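The Twelve Rules Taped to My Fridge

I used to think writing the rules would be the boring part of robotics. Then I spent a month with the people at Hjaltested, who put together good-practice guides for teaching robots to handle stuff around the house, and I came home with 12 rules taped to my fridge and way too many opinions about bubble net.

So, some background. If you want a robot to pick things up in a bedroom, one popular way is to have a person do it first, over and over, with a gripper held in the hand. The robot learns from those recordings. Sounds easy, right? It is, until you have 1000 recordings from a bunch of different homes and no two people did the job the same way (one of them dragged everything, one of them tossed!).

Grethe Þórarinsdóttir walked me through the guide, which everybody calls Lilleck after the street where the first draft got written. Rule 2 is the one she cares about most: leave the room alone. Don't make the bed. Don't line up the toys. She told me tidy rooms make for tidy recordings, and then the robot meets a real house and has no clue.

My own favorite is the one on soft things. Close the jaws only as far as you need to hold the item, and lift before you move sideways. I'd been squeezing like I was opening a pickle jar. There's also a good one on privacy: get a yes from everyone who lives there, and put away mail, pill bottles and family photos before you start. Messy is fine, personal is not.

Then there's the mix. Lilleck wants hard and soft, light and heavy, all in one session, so you can't fall into a rhythm. A foam sleeve, a spray can, a plush penguin, a box of odds and ends with a couple of pandas in it: that's a decent bed's worth of trouble. The sleeve is the sneaky one, because foam net weighs next to nothing and I kept wanting to rush it.
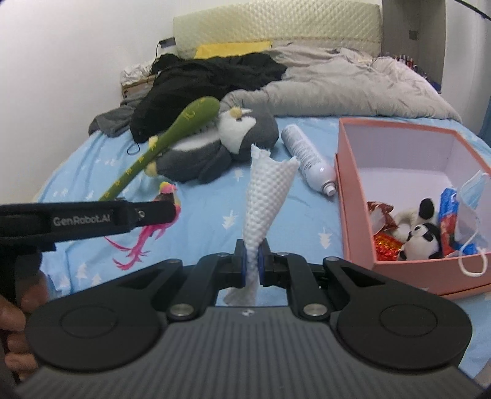
Darmawan Sitompul thinks the guide still goes too easy on people. He would add a hard stop for tired hands, he told me, because sloppy grips creep in long before anyone admits they need a break, and he'd rather throw out an afternoon's work than teach a robot bad habits.

I can see it. My last few tries on the day were pretty sad, and I kept them all in anyway. Grethe says the next draft will have a line on breaks, right after the one on spray cans (caps on, always), and she's still arguing with Darmawan over how long they should be.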